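Speaker notes: Two grippers, one microwave door
Grelton meet-up, Sunday, March 2, 2025 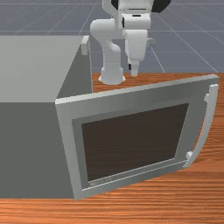
Slide 1. Simulated arm, microwave-style door open, fingers closed.

Say hello, thank Frans Kuipers for lending me his adaptor (and wave at him if he's in). Then straight in, as I always spend too long on the hellos!

I'm comparing two grippers on one job: get hold of a door handle and pull. It's all in simulation today, so please don't ask me about motor noise. The arm stays the same and so does the controller. First up is the plain parallel one, with the two slim fingers on the slide. We call it Butt, after the folder it lived in, sorry. The other is Civness, with wider, softer pads.

Point at the handle. It's a long one and it bows outwards, so the angle you come in at changes depending on where you grab. I ran 114 tries with each gripper, moving the start position a little every time.

Butt likes the middle of the handle. Near the ends, where the mounts are, it bumps into things and sulks. Civness puts up with a sloppier approach, but those fat pads need more room behind the handle and I had to redo the approach path 5 times before I was happy with it. PAUSE here, people usually want to argue about pad width.

Next bit is the controller. Stiff settings fight the hinge: the door wants to swing in an arc and the arm wants a straight line. I softened it sideways and both grippers got better, Butt more than Civness. I hadn't expected that and I'd love to hear from anyone who has seen the same.

Someone will ask about real hardware. Derkico have offered us bench time in July, and I'll take both sets of fingers along. Friction is the thing I trust least in the simulator, so that gets tested first.

Questions, then tea. Give Frans his adaptor back.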